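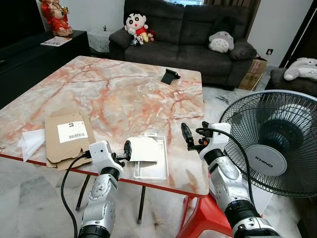
Search this site Go

About us

I'm Nanna Bisgaard, and Filtgate is what happened when I kept getting phone calls from friends who wanted a robot and had no idea what to write in the budget. We help small outfits (school labs, little workshops, two-person startups) plan and buy their first robot arms. We don't sell arms ourselves and we don't take a cut from anyone who does, so if I tell you to wait a year, I mean it!

There are three of us now. I do the first calls and the spreadsheets. Ea Bundgaard does site visits with a tape measure and a very long list of questions about outlets, and Troels Lauritsen reads the warranty paperwork, which he claims to enjoy.

Most people come to us with one number in their head, the price of the arm. Then we start on the rest: grippers, spare fingers, cables long enough to reach, something solid to mount it all on, shipping, a second set of whatever wears out first. On one of our early jobs, a school called Thoroddsen had put aside $3,000 for "extras" and we ended up moving another $2,166 over from their furniture line before anybody ordered a thing. They got there, and the furniture could wait till March.

I'm a big believer in planning for the job you really have. If you want two arms to tidy a tabletop, let's talk about paper towels and plastic trays and old cardboard, the stuff that will be lying on it, and pick grippers for that. A fancy payload figure looks great in a brochure, but soft, floppy, crumpled things are what most of our clients ask about in month two. Bring your own clutter to a demo if the seller lets you!

How it works: the first call is free and usually runs long (sorry). After that a written plan costs $700, flat, and you get a parts list, a floor sketch, a running-cost page for the first year and a short list of questions to put to sellers. If you only want a second pair of eyes on a quote you already have, that's $98. Send the whole quote please, including the small print at the back, or Troels will write and ask for it.

We also keep a sheet called Trodis, our plain little budget template. Anyone can have it. Sólveig Zoëga built the first version when she was still with us and we've been adding rows ever since.

Calls are best before 3 in the afternoon. Email gets to all of us.

Recent
Lease or buy? Some math for a two-arm setup
Zamano: a shared workshop budgets for spares
What to measure before Ea visits
Trodis template, new version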